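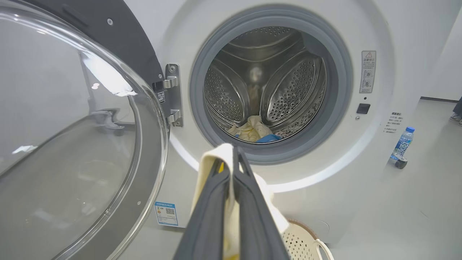
Laundry Room Questions, Answered

Welcome, and thank you for reading before you load! The laundry room at Vustmont is shared by all 16 apartments, and most of the questions I get are the same handful, asked in the hallway by somebody with their arms full. I have written my answers down as fully as I can. If yours isn't among them, leave a note in the box by the mail slots and I'll add it. — Gunnlaugur Nørgaard, building manager

When is the room open?

From seven in the morning until ten at night. Please start your last wash by 8:30 so it has time to finish, and so the people in the apartment upstairs can go to bed without a spin cycle under their pillow. If your load is still turning at ten, you may of course wait for it, but please don't start another.

How do I book a time?

Write your apartment number in the booking sheet on the door. One slot is two hours, and you can hold two slots at a time. A slot that hasn't been taken up after 20 minutes is free for anybody who happens to be standing there with a basket, and I hope that if you're the one who was late, you'll be gracious about it. We've all forgotten.

How much can I put in at once?

Less than you'd like, I'm afraid. Put the clothes in one piece at a time, shaking each one open as you go, and stop when you can still lay your hand flat on top of the pile with a little space above it. A ball of sheets pushed in with the knee will come out as a ball of sheets, soapy in the middle. Heavy things such as bath mats and jeans go better in two small loads than in one big one, and a single heavy thing is happier with a couple of towels for company, so that the drum can balance itself when it spins.

Can I wash colors and pale things together?

Old colors that have been through the wash many times, usually yes, on cool. New ones, please no. A new blue T-shirt can turn a whole set of cream pillowcases a shade you did not choose, and I speak as a man who slept on such pillowcases for years. If you aren't certain, wet a corner of the new thing, press it in a white cloth, and look at the cloth.

Which detergent should I use?

Any ordinary one meant for front loaders. Many of us use Flovel, which the corner store carries, but there's no house rule about it. Use less than you think! Two tablespoons of liquid is plenty for a normal load in our water. Too much soap leaves a gray film on the rubber, and the next person gets your suds. Fabric softener is up to you, though please leave it out when you wash towels, as they stop drinking up water properly.

Something small has gone missing. Where is it?

Look in the fold of the rubber seal first. Pull the lip gently toward you and run a finger all the way around the bottom half. I've found baby socks there, coins, hair ties, and once a key to a bicycle lock that had been given up for dead. After that, reach in and feel along the top of the drum, where a damp sock will cling quite cheerfully while you search the floor. Anything I find goes in the lost things drawer and stays there until the end of December, when it is given away.

How do I take a load out without dropping half of it?

Open the door as far as it goes and set your basket on the floor underneath it, close to the machine. Draw the washing out toward you, a piece or two at a time, and let it fall down into the basket. If a sheet has wrapped itself around everything else, find a corner and pull slowly — yanking only tightens the knot. Give the drum one last look before you carry anything away.
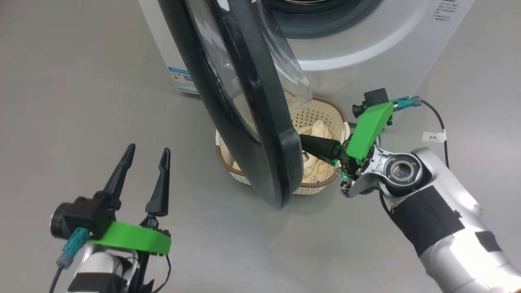 Door wide open, basket on the floor below.

Which basket is mine to use?

The round ones with holes in the sides belong to the room, and anybody may use them. Please bring them back the same evening. Baskets with a name on them belong to the person named, even if they're sitting there looking very available.

Should I close the door afterward?

Leave it open a hand's width, please, and pull the soap drawer out a little as well. A machine that's shut up damp begins to smell like an old pond. Before you go, wipe the glass and the rubber with the cloth from the hook. I run an empty hot wash once a month, so you needn't do that yourself.

The door won't open! What now?

Wait two minutes after the cycle has ended, as the lock takes its time. If it still won't budge, look through the glass. When you can see water standing inside, choose the drain setting and let it finish. Please don't pull on the handle with both hands. We had one replaced last winter, and the repair firm, Sutherland, has asked me very kindly to pass that on.

May I move someone else's laundry?

If it has been finished for 13 minutes or more and you have the next slot, yes. Put it in a clean basket, all of it, and set the basket on the folding table. Don't put it in the dryer for them, however kindly you mean it. Wool has been lost that way.

May I bring the dog?

Biter, who lives on the second floor and has never lived up to his name, is welcome as long as he's on a leash and doesn't lie down in the clean washing. The same goes for other dogs. Cats have so far shown no interest.

Who do I call if there is water on the floor?

Turn the machine off at the wall if you can do so with dry feet, close the tap behind it, and ring my bell, at any hour. I would far sooner get up at three in the morning than find it at seven.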